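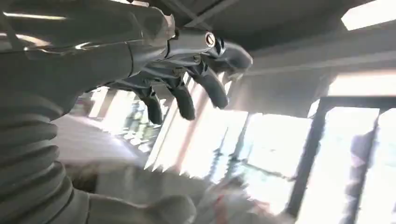

# Merkivik Cladding and Window Retrofit Records

## Summary

This data card covers the records kept by the Merkivik program on replacement windows and exterior cladding in occupied homes. The release contains 1367 entries from 346 dwellings in the Ernport district. Each entry describes one installed item: a window, a door set, or a continuous run of wall cladding.

Last revised Fri 25 April.

## Contents

- `items.csv` – one row per installed item, with type, facing direction, and fixing method
- `dwellings.csv` – one row per dwelling, with construction period and wall type
- `visits.csv` – follow-up inspections, linked by dwelling number

Dwelling numbers are not postal addresses and cannot be converted to them.

## Collection

Installers completed a standard form on the day of the work. Forms were entered by the Öberg office and checked against the delivery notes. Where the form and the note disagreed on size, the delivery note was used and the field `size_source` was set to `note`.

Follow-up inspections took place 90 days after installation. Inspectors recorded drafts, staining at the sill, and the condition of the sealant. 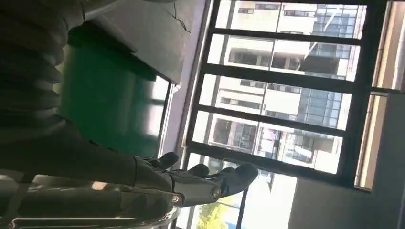

Inspections were carried out from inside the dwelling only. Upper-floor cladding was therefore not examined at follow-up, and blank values in `clad_cond` should be read as "not inspected" and never as "no defect."

## Known limitations

For 26 dwellings the construction period is missing. Sealant brands were written by hand and have been left as entered, including spelling variations. Homes in the Clillis terraces were fitted under an earlier form that did not ask about trickle vents.

## Use

The records may be used for research and teaching. They are not suitable for comparing individual installers.

## Comments (3)

**sashcord** – Is glazing thickness in millimeters throughout? A few rows look like inches.

**tm_retrofit** – Same question. The Clillis rows are the ones I noticed.

**dormer_b** – Very useful, thank you. Will the July inspections be added to visits.csv or released separately?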